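**Handheld gripper kit for a two-person shop: buy the pair or rent?**

**Nidia Valderrama**

I've been looking at the Mutitik handheld gripper pair for my shop and I can't make up my mind. We pack small gift boxes (hinged lids, little compartments, you know the type) and I'd like to record our own demonstrations so the arm we're getting in June has something to learn from. The pair is $497 without the software. Renting from Grajales is $300 a month, software included.

My big worry is lids. Ours are thin and shiny and they flop. Can you work a lid with both hands in these things, or do you end up chasing the box all over the table? I'd also like to know how the cables are to live with. I have small wrists and not much patience!

**Halldóra Steinarsdóttir**

Yes, you can do lids, and I'd go ahead and buy the pair. I've used mine for 11 months on cosmetics boxes and it took me an afternoon to stop feeling like a lobster. The trick for me was coming at the lid from both sides and keeping my elbows low.

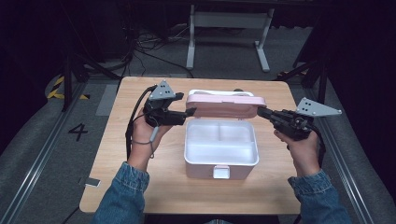
*One gripper to each side of the pink lid.*

If you pinch from one side only, a light box swings around on you. A patch of grippy shelf liner under it helps too, but take it off before you record if your real packing table doesn't have one -- I had to redo a whole batch over that.

Look hard at the finger pads before you pay, especially if you're buying used. The strips on the inside wear down, and mine started peeling at the bottom first. Replacements come in packs of 2 from Ulley and they go on in a few minutes with a hairdryer and a little swearing.

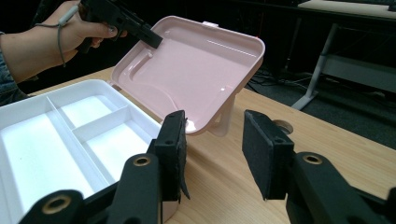

*Close look at the jaws. The strip on the left pad is worn, with a ragged edge and a loose flap.*

I'd order a spare pack along with the kit. Shiny lids are where I notice bad pads the most, so that goes double for you.

**Gyula Deák**

rent it. software alone is worth it the first month

**Anselmo Betancur**

I'm somewhere between those two. I rented first, then bought, and Grajales took part of the rental off the price (ask them, it isn't on their page).
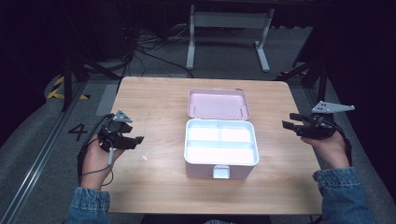 Cables are my one real complaint about the Mutitik pair. They're stiff for the first couple of weeks and they pull at you when you turn your palms up, so small wrists may get tired. What helped me was letting each one drop down beside the wrist, the way the black ones do with the box open on the table there, and leaving plenty of slack before it goes anywhere else. I tried running mine up my sleeves and hated it. You'll also want to keep the gray triangular plates on top clean, so wipe them with a dry cloth and don't use glass cleaner.

As for the software, the Mutitik app is fine for recording but the export is slow. I moved over to Rusport and I'm happier, though setting it up ate most of an evening. If you're only doing one kind of box, I'd rent for a month, see how your wrists feel, and then ask for the credit.

**Nidia Valderrama**

Thank you all! I didn't know about the rental credit, so I'm calling Grajales in the morning. Halldóra, do the Ulley strips fit the older pads too, or just the new ones?

**Halldóra Steinarsdóttir**

Both, but on the older ones you have to trim the top corner a little. Regular scissors are fine.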